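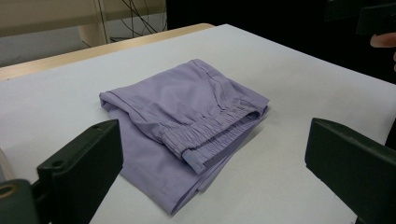 Plier les pantalons souples à taille élastique : comment vous faites ?

Bonjour à tous, je trie les vêtements pour la bourse de décembre de notre quartier et je bute toujours sur la même chose, les bas mous. Les jeans, aucun souci, les chemises non plus. Mais un pantalon comme le mauve sur la table blanche, tout lisse, avec la ceinture froncée, ça me donne un paquet de travers : la taille fait un gros boudin d'un côté et les jambes s'évasent en bas. J'en ai plus de 100 à mettre en caisse et mes piles s'écroulent dès que je tourne le dos. Je les roule ? Je les plie en trois ? Je ne veux pas acheter de boîtes exprès.

Thaís Arruda

Salut Thaís ! Alors moi j'ai eu le même problème avec les pyjamas de mes filles. Tu poses le pantalon à plat, une jambe sur l'autre, et tu rabats la pointe de l'entrejambe pour avoir un bord droit (c'est cette pointe qui fiche tout en l'air). Ensuite tu pars du bas des jambes et tu remontes vers la ceinture, en trois ou en quatre selon la longueur. L'élastique se retrouve sur un seul bord — et dans la pile tu alternes, une ceinture à gauche, la suivante à droite. Sinon ça penche forcément. Lisse bien avec la main entre chaque pli, le tissu glissant garde l'air.

Facundo Olivares

Roule-les. Moi je roule tout.

Rosario Rizzi

Rouler c'est bien pour une valise, mais à une bourse les gens veulent voir la taille et ils déroulent tout, j'ai passé une matinée entière à re-rouler derrière eux ! Je suis plutôt de l'avis de Facundo, sauf que je range debout dans la caisse, comme des dossiers, la ceinture vers le bas. Et si une étiquette dépasse je la rentre avant le dernier pli.

Welington Xavier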